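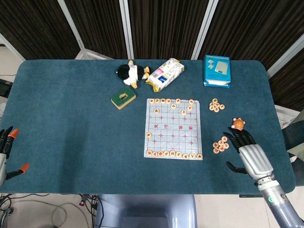

Bellamy wrote to ask whether the method had been tried on anything harder than stacking cups, and whether we would mind saying so on the product page, where people might see it.

Fair enough. Dekuteo is a training kit for two-handed robots, and the method behind it is simple to state and tedious to do: record a hand doing a fiddly job, record it again, and carry on until everyone in the building hates the job. Xiangqi pieces suit us well. They are small, round and flat, they like to overlap, and a piece put down a finger's width off the line is plainly in the wrong place.

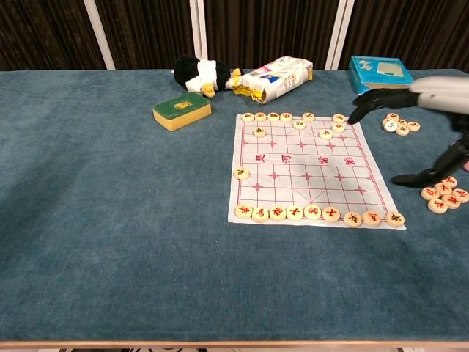 The kit learns from 2 kinds of recording, matched step by step, and we leave household clutter on the table on purpose. Kitchens have clutter. A policy trained on a bare table tends to regard a sponge as a personal insult.

Our own result, for what a maker's result is worth: of 1,000 placements at the Flaltwood bench, 696 landed on the correct point first time. Most of the rest landed on the correct board. The robot does not play the game, and we would advise against betting on it.

Supplied with the recording software, the Flaltwood placement set and 3 months of support. Arms and hands sold separately, as your finance office will notice.

Filed under: Manipulation > Training kits > Cistosness range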